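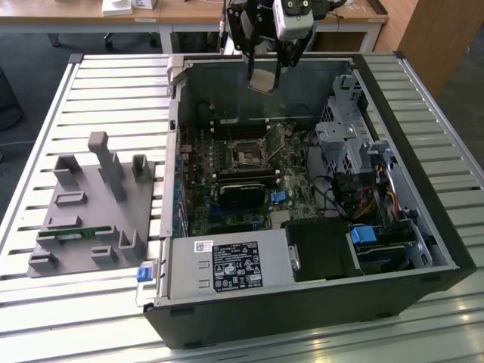 One member asked whether it was worth fitting processors at all when half the towers going to Borby still have no drives. Answer -- yes, sockets first, drives after Saturday.

Towers: 23 done, 37 to go. Lay them flat on the metal table, lever right up before the chip goes anywhere near. Spare paste is in the Desstead cupboard.

Drallach school will take any that boot. Delivery qoute 400, too much -- ask agian.

Balance 1,333. Lights off at 9 pls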